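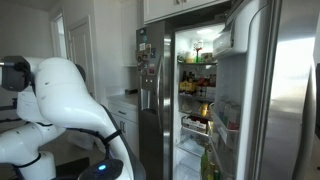
According to a reader's note in the Stockdale household handbook, the side-by-side refrigerator is "the only kind where I can find the mustard without kneeling." The handbook itself is more reserved, and lists the type as one of four common layouts for home kitchens.

A side-by-side refrigerator is a cold storage appliance divided from top to bottom, with a freezer compartment on one side and a fresh-food compartment on the other. Each has its own full-height door. In most models sold in the United States the freezer is on the left.

Layout

The fresh-food side usually has glass shelves, with one or more clear drawers at the bottom for fruit and vegetables. Jars, condiments and cartons are kept on the shelves. Door bins hold cans and bottles, which are less affected by the warmer air near the opening. Because the compartments are narrow, wide items such as sheet pans and pizza boxes often do not fit. The doors need less room to swing than a single wide door.
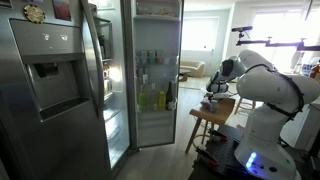
Many models have a water and ice dispenser set into the freezer door. It is fed by a household water line and usually passes through a filter, which is replaced on a schedule given by the maker. The drip tray under the nozzle has no drain in most designs and is wiped out by hand.

Finish

Stainless steel is a common finish. Some grades hold magnets and others do not. The Porasach guide, revised in January, recommends wiping along the grain with a soft cloth.

See also: Crisper drawer; Ice maker; Top-freezer refrigerator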